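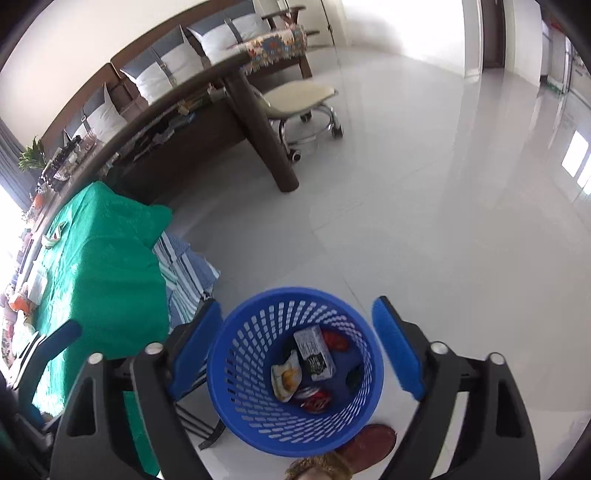
A small drink carton and wrappers in a blue waste basket.

Ask parents in Kuratgate what they spend on groceries and most can give a fair answer. Ask what they spend on snacks and they have to think. The muesli bars, little yoghurts and juice cartons go into the trolley with everything else, and they come out of the cupboard one at a time.

We asked six families to keep every grocery receipt through May and mark anything bought mainly for the kids to eat between meals. All of the families have at least one child in primary school. They were told to shop as usual, although two said later that they had put things back on the shelf once they knew they would be marking the docket.

The marking caused some argument. Is cheese a snack? One mother decided that a block was groceries and sticks were snacks, and the other families ended up using the same rule. Fruit was left out altogether, mostly so the totals would be easier to compare.

Individually wrapped food made up the bulk of what was marked. Parents gave much the same explanation for it: mornings are short, and a packet can go straight into a lunchbox. Several had tried buying a large bag and dividing it into tubs. The tubs stayed at school, or came home without lids, and by the second term the family was back to packets.

Shopping trips made a difference too. The families who did one big shop a week spent less on snacks than those who called in at the Bustamante Street shops after pick-up – a time of day when everyone is hungry and the child is standing next to the display. One father now keeps crackers in the car and says the Friday stop has become a lot cheaper.

Skurnitz, the bulk food store near the station, is the obvious alternative, and more than five of its bins hold things children will eat without complaint. Parents like the prices on dried fruit and pretzels. They are less keen on the queue for the scales, and the store shuts before many of them finish work.

None of the families plans to give up packets. Two have settled on a fixed amount for the week, bought in the big shop and kept on one shelf. When the shelf is bare, it is toast or an apple until the next shop. The children have already worked out which day the shelf gets filled.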